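Report on the Visit to the Nurura Garment Care and Reuse Fair, Burkanlow
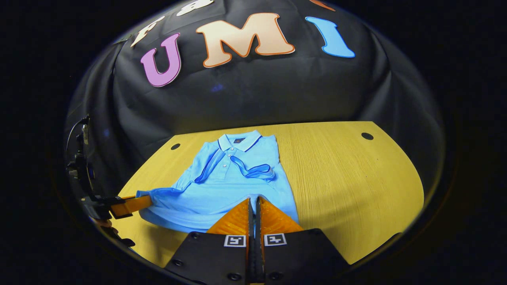

A light blue polo shirt laid out on a table in front of a black backdrop with colored letters.

Purpose of the visit

The Burkanlow Textile Reuse Office was represented at the Nurura fair in February by two members of staff, Gudrun Hellwig (collections) and Rüdiger Hellwig (schools and uniforms). The fair takes place in the former dye works on the east bank and brings together clothing banks, laundries, repair workshops and makers of sorting equipment. The office had not attended before. The visit was approved so that staff could look at how other towns grade used clothing, and could collect prices for new storage before the current lease on the Mill Street depot comes up for renewal.

Doors opened to trade visitors at 9 a.m. on Sunday, an hour ahead of the public. Registration was quick. The coat check was not, and visitors coming by train with luggage should allow for this.

Grading and sorting

The morning was spent in the lower hall, where most of the grading displays were placed. Practice differs more from town to town than the office had assumed. Several clothing banks still use a simple keep-or-reject check at the point of donation. Others sort into three grades: fit to give out, fit after repair, and fit for rags or filling. The second grade causes the most disagreement. Staff at the Fovano stand explained that they place a time limit on it. A garment that has not been repaired within 100 days moves down a grade, and the shelf is cleared.

Gudrun Hellwig asked how this was recorded. Fovano uses a colored tag on the collar or waistband, with the month of arrival written by hand. There is no software involved, and new sorters are shown the system on their first morning. A tag of this kind could be tried in Burkanlow at very little cost. At present our own repair shelf carries no dates at all, and some of the winter coats on it were there when the depot opened.

Knitwear and knitted cotton were discussed at length. Polo shirts are among the most frequently donated items in Burkanlow, largely on account of the school uniform rules, and the same is true in other towns. The usual faults are a curled collar, a stretched button placket and wear at the underarm seam. The advice given was to check the collar first, with the shirt lying flat and buttoned, and to look at the seams afterward from the inside. Pale colors should be checked in daylight where possible – yellowing is easily missed under warm bulbs.

Laundry and drying

Gatti, a commercial laundry, gave a talk in the side room at 11:30 a.m. The speaker dealt mainly with mixed loads from public donations, where fiber labels are often missing or washed out. Gatti treats unlabeled garments as the most delicate in the load and accepts that some stains will remain. Drying on racks was recommended for anything with elastic, and the speaker was firm that clothing should not be folded into crates until the following day.

Questions from the floor were mostly about the cost of water. The answers depended heavily on local rates and are of limited use to this office. The written price list has been filed with the quotations.

Storage

The upper hall was given over to shelving, crates and rail systems. Rüdiger Hellwig obtained two quotations for open steel shelving, both including delivery to Burkanlow but only one including assembly. The second supplier also offers used shelving from closed stores, which may be suitable for the back room, where appearance matters less. Rails on wheels were examined and are not recommended. The depot floor slopes toward the loading door, and the brakes on the models shown did not hold well when the rail was full.

School uniforms

A round table on uniform exchange was held after lunch, with 3 towns presenting their arrangements. In the largest, 462 items changed hands during the last school year, nearly all of them in the two weeks before the fall term. The organizers there now close the exchange for most of the spring and put the staff hours into late summer. Sizes were the main difficulty. Families bring in small sizes and look for large ones, and no town present had found a good answer apart from asking graduating students directly.

Burkanlow's exchange is open one afternoon a week throughout the year. Rüdiger Hellwig will compare attendance by month before any change to opening hours is proposed.

Practical remarks

The fair is well signposted from the station. The elevator to the upper hall was out of service until early afternoon, and visitors who could not use the stairs missed part of the program. The organizers have been informed in writing. Food was available in the courtyard only, and seating there was limited.

Follow-up

The collections team will try dated tags on the repair shelf, beginning with coats and knitwear. The shelving quotations will be passed to the property section together with the floor plan of the depot. Copies of the Gatti talk and the notes from the round table may be requested from Gudrun Hellwig at the Mill Street office.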